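Can it put the shopping away yet?
Tomos Phillips, notes for the Jeludport evening talk, 10/5/22
Speak slowly. Water is on the left. Do not lean on the lectern, it has castors.

OPENING
Start with the show of hands. Who owns a robot vacuum? Wait. Who has had to rescue it from under the sofa this week? Same hands, usually.
Say: I've worked on machines that pick things up for a long time, and I still carry my own shopping in. My mother asks about this every Christmas.
What I'm after tonight is a fair answer to a simple question. Can a machine do the ordinary jobs, the ones in the kitchen and the ones at the back of the shop? I'll give the answer in bits, as it comes in bits.

WHAT THEY DO WELL
Factories first. Keep it short, they've all seen the car advert.
Same part, same place, same way up, all night long. A machine loves that. So would I, if I had no knees.
The Britton line: boxes of one size, taped and stacked. It ran through the whole of March with one stoppage, and the stoppage was a man's lunch.
Dishwashers and washing machines. Point out that these are robots we stopped calling robots once they worked. Note that they still want you to load them, empty them and find the other sock.

WHERE IT GOES WRONG
The Allau stockroom story. Don't rush it, it's the best one.
They wanted the snack shelf filled overnight. Packets in a crate, crate to shelf, off home. In the demonstration we had tins, and the tins went beautifully. Everybody shook hands. Then came the crisps.
A tin has the manners to stay the shape it was. A crisp packet is mostly air and opinion. Squeeze the top and the bottom moves. Grip it gently and it slides out, grip it firmly and you're selling crumbs.
The first night it shelved 20 packets and was very gentle with every one. The night manager did 300 in the same time while on the phone to her sister. (Pause here. If no laugh, carry on as if none was wanted.)
Then the shine. Clear film throws the light back, and the vision system sees a bright patch where the edge of the packet ought to be. We turned the lights down. The staff complained that they couldn't see the shelves.

THE 99 PROBLEM
Say: suppose it gets 99 packets in every hundred right. Sounds grand. Now think what the last one does. It falls on the floor, the machine rolls over it, and someone has to come in and sweep. If someone has to come in anyway, they may as well fill the shelf.
Noémie Pons puts this better than I do, and I've stolen it from her with permission: a helper you have to watch is a hobby.

HOW THEY LEARN
Less of the old way, where we wrote a rule for each thing. More of people doing the job by hand, over and over, and the machine being trained on what they did. Say that mess is good for this. If all the lessons come from a tidy bench, the machine will only ever be any use to tidy people, who don't need it.
Đàm trials: 3 homes, no tidying up beforehand, which the families took very well. The sorting improved. Putting things back into a box without crushing what was already in there did not improve much, and I should say so before someone asks.
Next slide. Leave it up during questions.

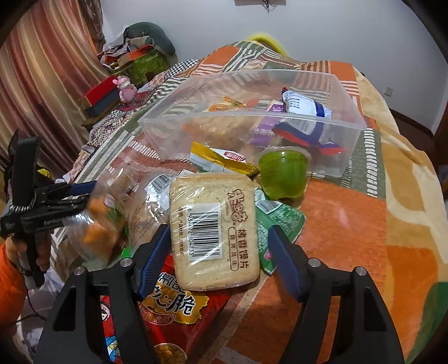
Could I buy something today that would unpack my shopping and put it all in the right cupboards?
Nothing I would trust with the eggs. There are machines that can manage parts of it in a kitchen they have been set up for, with somebody standing by, and none I'd leave alone with a full bag and a strange cupboard.

OTHER QUESTIONS THAT ALWAYS COME
Jobs. Don't be glib. Say what happened at Allau: the night team is the same size, and they now have a large machine to walk round.
Cost. Say it's more than a person and takes up more room in the van.
Folding laundry. Yes, slowly. Fitted sheets, no, but then I can't either.
When? Refuse to give a year. I gave one once and it's still on the internet.

BEFORE LEAVING
Thank Noémie for the slides. Collect the clicker, it belongs to the library. Last bus is from the harbour side.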